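Bottle carrier

A bottle carrier is a tray, crate or molded block with separate compartments that keep bottles upright and apart while they are moved or stored. Carriers are made of paperboard, wood, plastic, wire or polystyrene foam. Most household carriers hold four or six bottles.

Foam carriers are molded with round cavities that fit the base of the bottle. They are light and absorb small knocks, but the rim breaks easily and sheds crumbs. Packing tape is often run along the edge to hold it together. An empty six-bottle carrier of the Endau pattern weighs 66 grams.
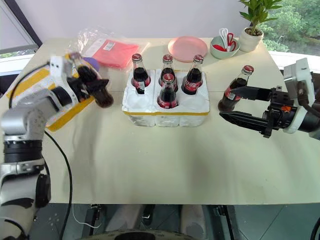 Foam carrier with yellow tape along the front rim, holding four cola bottles.

Loading

Bottles are lowered straight down, base first, and released once the base is seated. The back row is usually filled before the front row, which keeps the hand clear of bottles already in place. 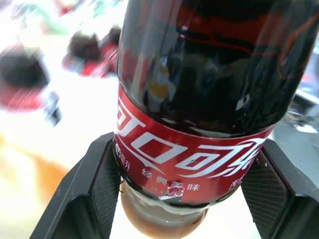

Labels affect how a bottle is handled as well as how it is sold. A wraparound label gives a grip different from that of the bare wall, and a bottle held by the label may turn if the label is loose. Where the bottles are for display, the brand name is faced outward. On Chinese cola bottles this is the side with the large white 可口可乐 on red, while the volume in 毫升 (milliliters) can sit farther around the curve. Repeated contact with cavity walls can scuff the print.

Wear and reuse

Foam carriers can be used again until the cavity walls crack. The supplier Falta tested 19 carriers in June and withdrew 2 of them for split corners. 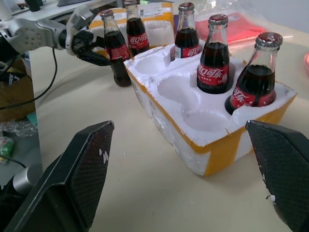

Han-gyeol Kong disputes the usual advice to discard a carrier at the first crack, writing that a chipped outer edge is harmless and that "the floor of the cavity is the part to check."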